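Sorting arm on the returns bench - how do the manual roles change?
Posted in Warehouse and Fulfillment

Detis_packline
We run a returns bench at a small warehouse in Neveck. Four people pick mixed items out of totes, scan them and bin them. Management wants a single arm with a two-finger gripper at the bench from August, tested in simulation first. Current volume is 969 items per shift. What happens to the four positions, and who is normally responsible for the arm when it stops?

Obi
Depends on the site. We kept everyone. Less lifting, more screen time. Some people hated it.

Grurkeo_bench
We did this last year. Notes in no special order.

The arm took the rigid single items. It did not take bags, cables or anything nested in something else. Out of 400 trial picks, 114 went back to a person. Plan your staffing on the second number.

Two of the four bench jobs became exception handling. That is harder work per item than before - the easy ones are gone - and the hourly target has to come down. Ours stayed the same for 40 shifts and two people transferred out. Pay grade should be settled before the start date.

Stops: the bench lead clears them, with lockout training. If only maintenance can clear a stop, the bench waits.

Get your operators into the simulation review. They know which items roll and which ones catch on each other. A mixed tabletop is the useful test, with a bowl, long-handled tools and bulky items sharing one surface. 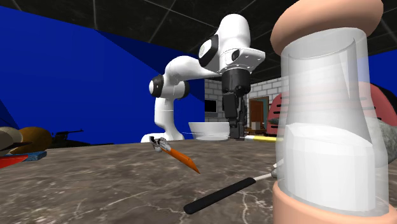
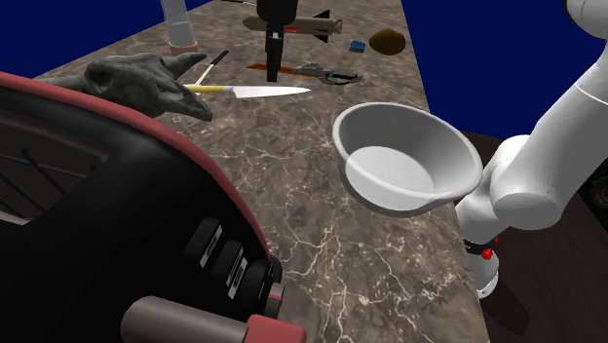 Both are simulated views with the gripper pointing down among mixed items.

Does the scan step stay with a person once the arm is running?

At our site it does for exceptions only. The arm passes its own picks under a fixed scanner, and a person scans whatever it hands back.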